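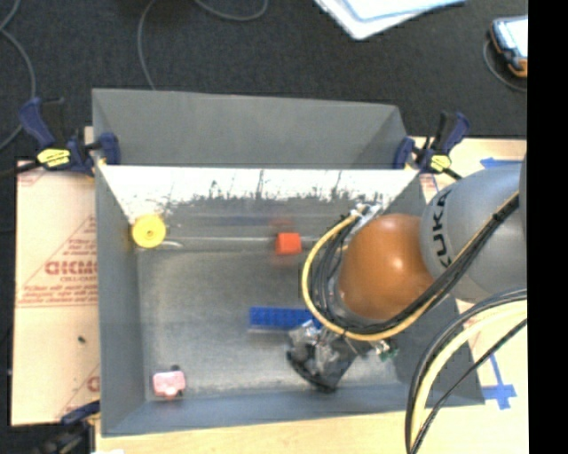 Security and IT

Library network still closed after the login problem at Hundthorpe

Feb 24, 2024

The public library service of Hundthorpe has kept its catalogue and its booking system offline for a second week, after strangers got into an account belonging to an outside support company. The doors of the branches are open and you can borrow books, but almost everything that passes through a screen is done by hand for the moment.

The service confirmed in a notice to members that the account was used in the night to enter a server where the membership records are stored. The notice says 613 members had their name, home address and telephone number on a list that was opened and probably copied. Passwords were kept in another place and, according to the same notice, were not reached. Payment cards are not stored by the library at all, because fines are paid at the counter or through the bank.

If you are one of the 613, you should already have a letter. It is a paper letter, in a white envelope, with the library's usual return address. It does not ask you to call any number, and it contains no link. Several readers of this newsletter have forwarded us an email which claims to be from the library and offers a "security refund". This email is false. Please do not answer it, and do not open the attached form.

How they got in

The support company, Koivisto, looks after the computers in the branches and in two small museums nearby. One of its technicians had a remote access account which was created in July for the move to a new server. The move was finished, but the account was never closed. It had a password of the normal kind and no second step at login, which all the other accounts of the company have had for a long time.

Koivisto has told its customers that the same password was in use on a supplier's web shop, and that this shop had lost its customer list earlier. The company did not say which shop. It has now closed every account that was not used in the last month and has asked the remaining users to prove who they are in person or by video call.

I have spoken with Pentti Lindqvist, who answers for the computer systems at the library. He was quite open about what went wrong on his own side as well.

"We had a list of the outside accounts, and this one was on the list," he told me. "It was marked as temporary. I read the list every quarter and I read the word temporary every quarter, and I did not ask how long temporary is."

The first sign was a slow printer. A staff member in the Jivov Street branch reported in the morning that receipts came out minutes late, and while the team was looking for the cause they saw that a large file was being moved out of the network. They pulled the cable of the server at 11:40. Mr. Lindqvist says he would do the same again, even though it made the recovery longer, as some tables in the database were left half written.

What works and what does not

Loans are written on cards and will be typed in later. The staff ask you to bring your membership card, as they cannot look you up by name. No fines will be counted for the period of the closure, and items which were due in these weeks can come back when the system is running again.

Reservations made before the closure are safe. There were 296 of them waiting, and they were printed from a backup, so if you were in the queue for a book, you have kept your place. New reservations are not possible at present.

The public computers are switched off in all branches. The wireless network for visitors runs on a separate line and was not touched, so you can use your own laptop or phone. Audiobooks and e-books come from another provider and also work as before, but a new member can't register for them until the catalogue is back.

The homework club and the coding afternoons for children continue with paper and with the offline kits. Room bookings are taken by telephone.

When it will be back

The library plans to open the catalogue first for reading only, so that people can see which titles exist and where they are. Borrowing through the machines will come after that, and the public computers last. No day has been promised. Of the staff computers, 80 must be wiped and installed again, and at this moment roughly 116 staff passwords have been changed, with some still to do among people who are on leave.

A new monitoring program, Jitesura, is being installed on the servers at the same time. It sends a message to the person on duty when an account logs in at an unusual hour or from an unusual place. The library had tested it last autumn but did not buy it, and the cost will now be taken from the budget for furniture.

Some advice for readers

Two things from this story are useful at home or in a small office. The first is to look through the accounts you have given to other people: the bookkeeper, the person who made your website, the nephew who repaired the router. Close what is no longer needed. If you are not sure about one of them, close it and see who calls.

The second is to turn on the second login step for your email before anything else. Whoever has your mailbox can ask for a new password almost everywhere.

Members who think that their details have been misused may write to the library or leave a note at any counter. Please keep the suspicious message and do not delete it, as the original contains information that a screenshot does not. We will write again in the next issue when the catalogue has an opening date.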